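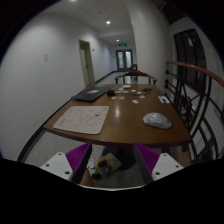 Štěpánka Hudec

Notes for session 2, imitation from hand-held gripper demos. Read before lab, bring questions. Will fix typos later.

Recap. No robot in the loop while collecting. A person carries the gripper, a wide fisheye camera looks out past the fingers, we get video plus gripper pose plus finger opening. Policy learns from that. The arm only turns up at deployment.

Why fisheye. Wide view keeps the far stuff in: ceiling lights, door frames, railing, chair at the end of the table. Pose tracking lives off those. A blank wall filling the view = lost track = demo thrown out. Corners come out black, leave them, the crop is part of the input.

Clutter. Policy trained on bare tables falls apart when you add one cable. So the Trellden set has cables, paper cutouts, a laptop-like slab, whatever, left on the tabletop. Target object is one of many. In the mouse task the target is shiny, with highlights that move when the camera moves, so color alone is a bad cue. Expect the encoder to latch onto the highlight first. Look at the attention maps in the Seyoum notebook.

Numbers you need for the homework:
Trellden, tabletop demos collected: 666
kept after tracking filter: 217
success on held-out tables: 76 percent

Yes, that is a brutal filter. Most of the loss is fast wrist turns. Move slower, keep more. Please do the arithmetic yourselves before you complain about dataset size.

Action representation. Relative, not absolute. Each action is a pose change with respect to the gripper pose at the start of the chunk. Absolute poses need a shared world frame, and we don't have one from table to table. Relative drifts over long chunks, so keep them short and replan. Finger width is predicted as a seperate channel, continuous. Don't threshold to open/closed, soft-sided objects suffer.

Latency. Camera lags, arm lags, gripper lags, all by different amounts. In the demos everything is aligned after the fact. At deployment it isn't. Measure each delay, shift observations to match, drop the first few actions of every chunk which are already stale. Skip this step and the arm shakes. Hostimer group skipped it last February and spent a good while blaming the network.
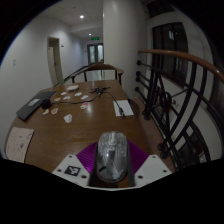

Anas Ghanem asked whether the fingers being in view all the time doesn't just teach the policy to watch the fingers. Partly, yes. He also wanted to know why we don't mask them, as the Cindton baseline does. Two things. Masking hides the contact region, where you most want pixels. And the same fingers go on the arm, so the near part of the view stays matched between training and test. What does leak is hand jitter: people shake, arms don't. Light smoothing on the pose track, don't overdo it or the closing motion goes mushy.

He wasn't convinced. Fine, run it both ways, report both.

Failure cases to look for in the rollouts
- approach good, closes early, fingertip lands on top of the object
- stops short over reflective wood
- goes for a dark blob near the target
- grasp ok, then freezes (usually latency, see above)

Homework. Train with relative actions, then absolute, same split, same seed. Plot success against chunk length. One paragraph on wich failures change and which don't. Split by table, never by clip. Clips from one table in both train and test will give you a lovely number that means nothing, and I will ask.

Next time: diffusion head vs plain regression, and what to do when two demos disagree about which side to grasp from.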